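Home Explore Notifications Lists Profile More

Tirnano Manipulation Laboratory
Thread

The laboratory has completed the first stage of its gripper comparison. Three two-finger grippers were assessed on household appliances: the Prustesa, the Atik and the Scanlon. The main findings are set out in the posts that follow. A full report is planned for September.

The comparison was limited to tasks that a person performs in a kitchen without much thought. These were pressing a flat button, pressing a door release, pulling a door the rest of the way open, placing a bowl inside and closing the door again.

Each gripper was run for 40 trials per task under the same controller, with the same operators taking turns. Force limits were fixed before the first trial and were not changed afterward. A trial was counted as a success only if the appliance ended in the intended state.

Flat buttons proved more difficult than expected. A membrane button gives very little travel, and the operator receives almost no signal that it has registered. The appliance display is often the only confirmation available, so the head camera must be able to read it at all times.

The Prustesa has jointed fingers that close to a narrow point. In the closed position it served well as a pressing tool and left neighboring buttons untouched in all but four trials. Its weakness is side play at the tip, which grows when the arm is fully extended.

The Atik has broad pads and was the strongest of the three at holding bowls and cups. On control panels it often pressed two buttons together. Operators corrected for this by turning the wrist and using one corner of the pad. The correction worked, but it added time to every trial.

The Scanlon falls between the two. Its fingers are stiff and its closing motion is the smoothest we have measured. It is also the heaviest, and the arm controller had to be retuned before it would settle in front of a panel. The retuned settings will be listed in the report.

Door releases deserve separate mention. An oval release set into a recessed rim must be pushed straight in. If the fingertip arrives at an angle, it catches the rim and the force limit stops the arm. We recommend a straight final approach of at least 20 mm for any gripper of this type.

With no handle on the door, the second arm becomes important. One arm presses the release while the other waits near the free edge of the door, ready to draw it outward. Operators preferred to keep the waiting gripper open and the pressing gripper closed – this reduced the number of commands needed once the door had moved.
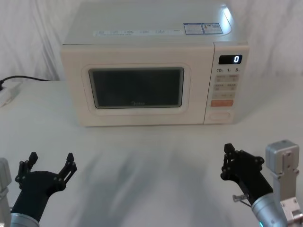 Atik user group: Our members would question the result on control panels. With a narrower pad fitted, we see far fewer double presses, and the advantage on bowls is kept. Was the standard pad used for every trial?

The standard pad was used throughout. All grippers were tested as supplied, and no aftermarket parts were fitted. We accept that a narrower pad may change the ranking for buttons, and we would be glad to include one in the second stage if drawings can be shared.

A note on cameras. The head view was sufficient for lining up with a panel, but the gripper itself can hide the button in the last part of the approach. Wrist cameras helped with this. They were less useful for doors, where operators returned to the head view to judge clearance.

Glare was the most common cause of a lost reading. Glossy casings return a bright spot under overhead lights, and automatic exposure then darkens everything else. Fixed exposure resolved most of these cases – we advise setting it before operators begin and leaving it alone.

On the controller, the lower gain setting gave better results for pressing and worse results for carrying. We have not found one setting that serves both. For the present, operators switch between two profiles by foot pedal, and the active profile is logged with each trial.

At this stage the laboratory is keeping the Prustesa for panel work and the Atik for tableware. The Scanlon remains under review until its trials have been repeated with the retuned controller.

Laboratories that wish to suggest an appliance for the second stage may write to us through the Tirnano contact page by 15th March. Please state the door type, the type of control panel and the outside dimensions of the unit.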